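A winter visit to the Wendisell robot lab at Mununberg

Posted 2018-12-29

I'd been meaning to get out to Mununberg since February, when I first spotted the open afternoons listed in the back of the newsletter, and of course I left it until the very last one of the year. Two trains, a bus that dropped me on the wrong side of the ring road, and then a long brick building dated 1944 over the door. The lab has the upper floor. Downstairs is still a bookbinder's, so the stairwell smells wonderfully of glue.

We were a mixed bunch (a few students, a retired fitter, a family with a very patient small girl, and me) and they gave us tea straight away, which I approved of. Then a short talk in the corridor, as there's nowhere else to stand, about what Wendisell does. They work on getting robots with two arms to put things together with their hands, the way you or I would assemble a bit of flat-pack. Most of what we saw belongs to one project called Ocampo, and I'll try to explain it as it was explained to me.

The old way, they said, is to write down every movement. Fine if the part always sits in exactly the same spot, hopeless if it's a finger's width off. Ocampo goes at it from the other end. A person wearing gloves with sensors in them steers the arms through the job, over and over, and everything the robot sees and does gets stored. A program called Waria then learns from the lot. They had 1097 of these runs in the bag when I was there, and I asked the obvious question, which was whether the person gets bored. Yes! They swap over after every tea break.

The task itself looks like a toddler's shape sorter grown up and gone a bit serious. There are pegs and rods and a disc, and the robot has to pick up each one and bring it where it belongs. The room is kept dark apart from coloured lamps, and the lamps are part of the method: they change the colour between batches so that Waria can't lean on "the blue thing is the bit to grab" and has to pay attention to shape and position as well. We had a pink batch. Everyone's face was pink, the tea was pink, my notebook was pink and I couldn't read my own biro. 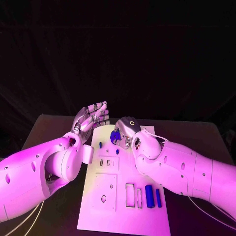

Mununberg Visitors' Newsletter, Issue 2, p. 17

The hand with the disc is the one I couldn't stop watching. It pinches the thing upright between finger and thumb, and there's a little glowing ring on the back of it that makes it look far more alive than it has any right to. Meanwhile the other hand hovers over the far side of the table with its fingers open, holding nothing. I took that one for idle, but I was told off (nicely). The runs always record both arms, and where the free hand waits is something Waria has to learn too. In the early days it learned nothing of the sort and the arms used to knock elbows.

Now the result, which is what they were really keen to tell us. They'd trained Waria twice, once on runs where everything went smoothly and once on a set that also had the fumbles left in: the drops, the bad grips, the second goes. The second version did better when things were laid out in a way it hadn't met before. With only tidy runs to copy it had no idea what to do after a slip, and would carry on quite happily with an empty hand. The retired fitter said he could have told them that about apprentices.

I asked how sure they were. Fairly, was the answer, for these parts on this table. They haven't tried softer materials yet, and under green lamps the thing still gets muddled by the thinner pieces for reasons they're arguing over. I liked being told that. The full write-up is due in the spring and I've put my name down for a copy.

The small girl got to try the gloves at the end and was better than the rest of us put together. I managed to wave.

If you go, take the 1724 bus back and not the later one, which misses the train. Wear a jumper, as they keep the heating low up there. The bookbinder sells offcuts of marbled paper by the front door and I came home with far too many.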